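To: the grasping-methods list
From: Tia Dawber
Subject: Re: [grasping] wrist views, and when to throw a frame away

Derek Gosling wrote:
> Tia, before I try to repeat your numbers at Drelldale I need to know
> what you do with the blurry frames. We drop anything under a sharpness
> cutoff and call it cleaning. Do you keep yours? And does the blur
> score see the whole view or only the part past the fingers?
>
> Also, is the 7 in your table frames or seconds?

Hi Derek, hi all,

Frames! Sorry, the heading got lost when I pasted the table. It's a window of 7 frames, and the policy sees all of them, sharp or not.

So yes, we keep the blurry ones, and I'm really excited about this because I'd argued the other way for months. Lorraine Crabtree kept telling me the smeared views were carrying something useful and I kept nodding and deleting them. Then in June we trained two copies of Naylor (that's our small policy, for those who joined recently) on 3,000 clips each, same arm, same clutter, same everything. One copy got the cleaned set, with the blurry frames taken out and the gaps closed up. The other got the lot, plus one extra number per frame saying how blurred it was.

The second copy was better at deciding when to stop moving in. It still fumbles flat things lying against other flat things, and I don't want to oversell it, but the difference on close approaches was plain enough that Lorraine made me run it again with fresh seeds. Same result!

On your second question, the score looks at the whole view, gripper included. We tried masking the gripper out and it got worse. My guess is that the gripper gives the model a fixed thing to compare against: if your own fingers are crisp and everything past them is soft, that tells you something quite different from the whole view being soft. I haven't tested that properly, so please poke holes in it.

A few views from the packaging clutter set, all from the same place. The second is the kind your cutoff would bin, and the third is the kind everybody keeps:

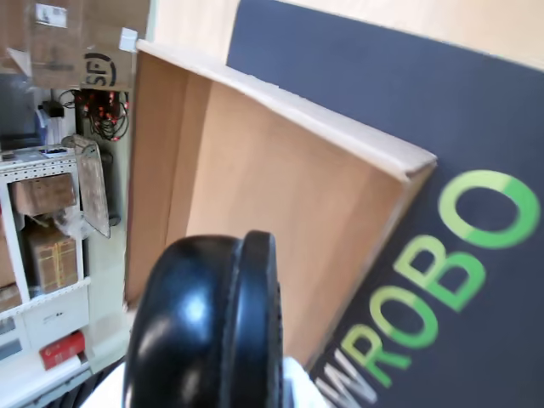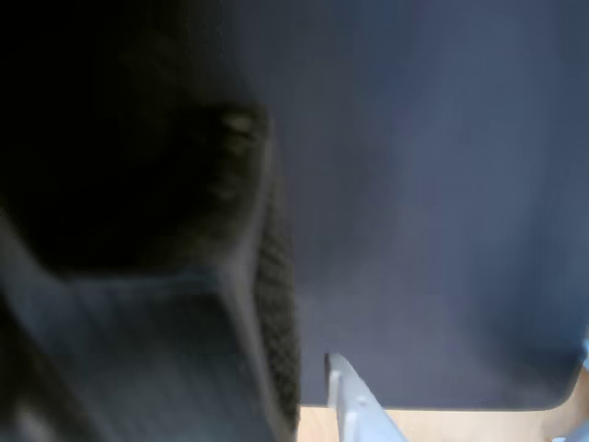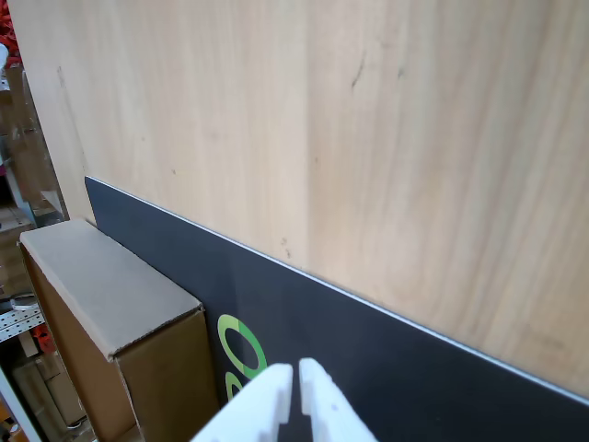

Lorraine Mapplebeck read a draft of this and wrote back that she'd want the blur number shuffled between clips before she believed any of it, because an extra input can help for dull reasons, and that closing up the gaps in the cleaned set changes the timing as well as the content. She's right on both counts. The shuffle run is going now on the Flundodthorpe machine. For the timing one I'm planning a third copy where the dropped frames are replaced by a repeat of the last sharp one, so the clock stays honest.

If you want to start before those finish, 1,293 of the clips have hand-checked blur scores and I'd begin there. The rest were scored by Fimer, our little labelling script, and it can be fooled by big plain surfaces. A smooth board with nothing printed on it looks blurry to Fimer even when the focus is fine. I have a half-working fix that checks the edges of the board instead of its middle, and I'd love a second pair of eyes on it.

Derek, could you tell me what cutoff you use at Drelldale, and whether you set it per camera? I'd like to run ours at your value so we're comparing the same thing.

Cheers,
Tia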